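Black cloth enclosure for the table: what would you change?
Brikimero Forums > Workspaces and Worktops > Show us your table
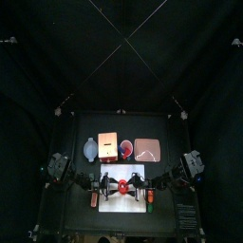 Black cloth up, cords crossed over the top, tray and cup and the rest along the back.

plumduff59 wrote:
Right, I've been promising this since April so I'd better get on with it. I've wanted a table with black cloth all round it for ages, mostly so my eye stops wandering off to the bookshelves and the washing, and partly because my room has a horrible yellow wall that makes everything look ill. The cloth is Nilow, the heavier one, bought off the roll, and the clips are the pale Haslinger ones. They were the only ones in the shop that would go round the bars without a fight.

I've put the bits and pieces in a row along the back. Left to right it's the plasticky bowl thing with the handles, the wooden box with the slot in the top, the white-rimmed cup and then the pinky tray. The white board lives in the middle, long way up, and that's where things happen.

Two questions really. One, the white board is BRIGHT. Against the black it fairly glows at me and after an hour I'm seeing rectangles. Do I swap it, or turn the lights down, or just get used to it? Two, is a row along the back the best way to keep the bits, or should I be going down the sides? I keep changing my mind. Be nice, I've had a long week.

Moth_and_Rust wrote:
Oh I like that a lot! Very moody. The cloth has gone up nicer than mine ever did, mine looked like a collapsed umbrella.

On the board, swap it. Grey card, the sort you get in a pad from an art shop, a middling grey and not the pale one. I went through exactly this with a white chopping board on a dark table and I was getting headaches by teatime. Black cloth makes your eyes open right up and then there's this slab of white in the middle of it. Of course it hurts.

gillyflower_n wrote:
Disagree with Moth, sorry! I'd keep the white. If you put anything small or dark on grey card you lose it straight away, and then you're patting about with your fingertips looking for it. I'd sort the lamp out first. What have you got up there, and how high is it?

plumduff59 wrote:
It's a Codano, the box says 2000 lumens, and it's higher than I'd like but there's nowhere else for it to go. It has got a dimmer. I have never touched the dimmer.

gillyflower_n wrote:
TOUCH THE DIMMER

Moth_and_Rust wrote:
Ha. Fine, touch the dimmer first, then get the grey card.

overlock_ed wrote:
Nice job. My pennyworth is about the two cords over the top. Are those holding the ceiling cloth up or just there for show? If they're carrying weight, I'd want something a bit wider than cord. It will end up making a groove in the cloth where they cross and then the dust sits in it. I used flat tape on mine, the sort you'd use for apron strings, and it spreads the load.

Also, did you wash the cloth before you hung it? New black cloth sheds like a cat. If you didn't, you'll be picking fluff off that white board till Christmas.

plumduff59 wrote:
They're there to stop the top bellying down in the middle, so yes, a bit of weight but not much. They were what I had in the drawer. Didn't wash it. I did think about washing it, and then I thought about drying that much cloth in a flat with one radiator.

overlock_ed wrote:
Launderette. Take it down on a Thursday when it's quiet and hog the big dryer.

sandpiper_lou wrote:
Hiya, long time lurker, first post in this bit of the forum. I wanted to come in on the row at the back because I've tried both and I've got Opinions. Back row is best if the table's shallow enough that you can reach it without leaning. Once you have to lean, you start leaving things out on the board because you can't be bothered to put them back, and then you've got no board. Sides are better on a deep table, but then you knock them with your elbows, and I'm a terrible one for elbows.

What I ended up doing was putting the thing I use most nearest my good hand and everything else wherever it fitted. For me that was the cup, so the cup came right out of the row. Looks untidy, works a treat.

plumduff59 wrote:
Oh that's interesting, because the cup is the one I go to most as well and I've got it third along, between the box and the tray. I think I put it there because it looked nice between two rectangles. Which is a silly reason!

Moth_and_Rust wrote:
Perfectly good reason. Half my kitchen is arranged on that basis.

tallboy_and_son wrote:
I'll be the grump then. A cup is a rotten thing to keep bits in. The blue one's sticking out over one side, the red one's leaning the other way, and if you catch either with your sleeve the lot goes over. Get something low with a flat bottom. You've already got the tray, use that and bin the cup.

gillyflower_n wrote:
Oh leave the cup alone! A round cup you can pick out of with two fingers, and a tray you have to scrabble in. I've had things in cups for thirty years and I've knocked over maybe a handful, and most of those were the cat.

tallboy_and_son wrote:
A handful is too many if what's in it is small and rolls.

gillyflower_n wrote:
Bit of museum putty under the bottom, job done. You can get it at any hardware place. Tiny blob, press it down, it won't shift unless you want it to.

tallboy_and_son wrote:
Putty on black will leave a mark. Ask me how my sideboard is.

gillyflower_n wrote:
How's your sideboard?

tallboy_and_son wrote:
Marked.

sandpiper_lou wrote:
While we're on the tray, the white cord just laid across it like that would drive me up the wall. Mine would be in a knot by the second day. Do you wind it up when you're done? I do a figure of eight round my finger and thumb and then a little twist in the middle, and it comes undone with one pull.

plumduff59 wrote:
I do not wind it up! I lay it along the tray in a wiggle and that's me done. It's thin, and if I wind it tight it keeps the kinks and then I'm fighting them next time. Loose seems to suit it. I did try a bobbin once and spent longer on the bobbin than on anything else that evening.

overlock_ed wrote:
With you on that one. Thin stuff wants leaving alone. Just don't pile anything on top of it.

Moth_and_Rust wrote:
Where's the wooden box from? I love the pale wood with that little bit of red at the bottom. I want one for the hall.

plumduff59 wrote:
Market stall, from a chap called Thaddäus Danzer who does all sorts of boxes and stools and whatnot. He had a whole table of them and I stood there dithering so long he offered me a cup of tea. I haven't seen him there since, but if I do I'll get his number for you. It was the slot that sold it to me, I can't resist a box with a slot.

Moth_and_Rust wrote:
Now I really want one.

hobnail_jen wrote:
Can I ask a boring one about the clips? I can spot 7 of them, one at each front corner of the table, three along the back and then the two up top. Is that enough for that weight of cloth? I've got the same Haslinger ones in a bag and I was going to put one every hand's width, because I'm a worrier.

plumduff59 wrote:
It's held so far! I did start with loads and then kept pinching them for other things, and the cloth didn't seem to care. The corners do the work. I'd say the middle one on the back is the one you'd miss if you took it off, it sags straight away. If you've got a bagful, use them, there's no prize for being mean with clips.

hobnail_jen wrote:
Ta, that's a relief. I'll do corners and middles and keep the rest for the crisps.

tallboy_and_son wrote:
Every hand's width is right for heavy cloth, for what it's worth. Cloth stretches. Fine in April, hammock by the autumn.

overlock_ed wrote:
Depends on the weave. The heavy Nilow hardly gives at all along the length, only across. Hang it so the length runs top to bottom and you're laughing. If it's been hung the other way, then yes, hammock.

plumduff59 wrote:
I have absolutely no idea which way I hung it. There are some creases down the sides, does that tell you anything?

overlock_ed wrote:
Only that you didn't iron it. Find the selvedge, the tidy edge that doesn't fray. That runs along the length.

plumduff59 wrote:
Ironing it, he says!

Update for those who asked. I touched the dimmer. I've got it a bit under half and the white board is much kinder now, I did a full evening and no rectangles when I shut my eyes. So gillyflower wins that one for the time being, though I've bought a pad of grey card as well, Moth, and I'll give it a fair go at the weekend. The cup has come out of the row and round to my right. Already reached for it in the old place four times.

gillyflower_n wrote:
Thank you, I'd like that in writing. Oh, it is.

Moth_and_Rust wrote:
Grey card. You'll see.

tallboy_and_son wrote:
Still say bin the cup.

sandpiper_lou wrote:
You'll stop reaching for the old spot in a week or so, I did. What have you put in the gap? I left mine and it filled up with receipts.

plumduff59 wrote:
Shuffled the tray up next to the box. Selvedge runs side to side, by the way. Ed, how long have I got?

overlock_ed wrote:
Take it down and turn it when you do the launderette. Two birds.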